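Pushing numbers, part whatever

Quick one tonight, I'm tired and the laptop is at 16 percent.

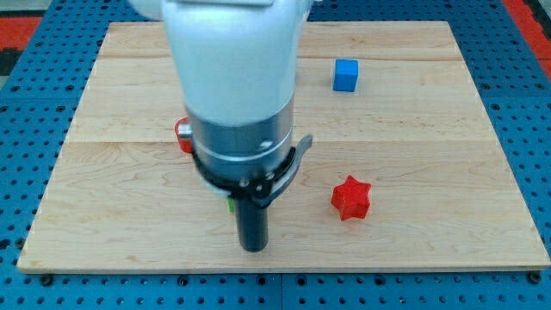 So the pushing policy. Last time I wrote that I wanted to get away from predicting the next arm position one step at a time, and a couple of you mailed me to say just do chunks already. Fine. Did chunks. The policy now looks at the picture plus a sentence ("push the blue cube toward the red star", that kind of thing) and spits out a short run of moves in one go, then looks again. Same data as before, 2604 episodes, nothing new collected. Same network apart from the last layer.

Old version: hit the block, stop, dither, hit it again from a slightly worse angle. If you've ever trained one of these you know the dither. It learns from people, people hesitate, so it hesitates. Forever, sometimes.

New version: 71 percent on the held-out sentences. I had been stuck well under that since spring, so I ran the whole eval again before telling anyone. Same ballpark both times. Inès Delorme ran it a third time with her own starting layouts, meaner than mine, blocks bunched together, and it dropped but not by a lot. She still thinks my success check is too generous. It is a distance threshold between block centers and she wants contact. We argued over lunch. She's probably right, I'll report both from now on.

What still goes wrong:

Stars. Cube is easy, you get a flat face and push. A star you catch on a point and it spins away from you, and with only one finger touching it there's not much to correct with. Most of my remaining failures are a star doing a little pirouette and then the policy chasing it round in a curve. Longer chunks make this worse, obviously — it has already committed to a straight line by the time the thing turns.

Occlusion. One fixed camera, and when the arm comes in over the board it can cover most of a block. Asking it to push something it can barely see goes about as well as you'd expect. Tried feeding it a few older frames as memory. Helped a bit in the Toltau sim, did nothing I could measure on the real board. Don't know why. Might be a bug in how I stack them, the indexing in there is horrible and I wrote it.

Chunk length. Too short and the dithering comes back, too long and it plows past the target. I want it to pick its own length but every time I try that it collapses to the shortest one. If anybody has gotten around this without a hand-tuned penalty please write to me.

Also wasted most of a day on the Buklow logger, which was writing timestamps from the wrong clock. Everything was off by 2 frames. Retrained after fixing it, and the score barely moved, so that's either reassuring or very worrying about how much the timing matters. Haven't decided.

Marchal wants a writeup by September, which means plots, which means I have to dig out the old baselines and rerun teh ones I didn't save properly. The Stokau checkpoint is gone I think. If you're in the group and you have a copy on some drive, shout.

Next up is mixing chunk lengths during training and seeing if the star thing gets any better. Then the contact metric for Inès. Then sleep maybe

Comments are open again btw, the spam filter was eating everthing.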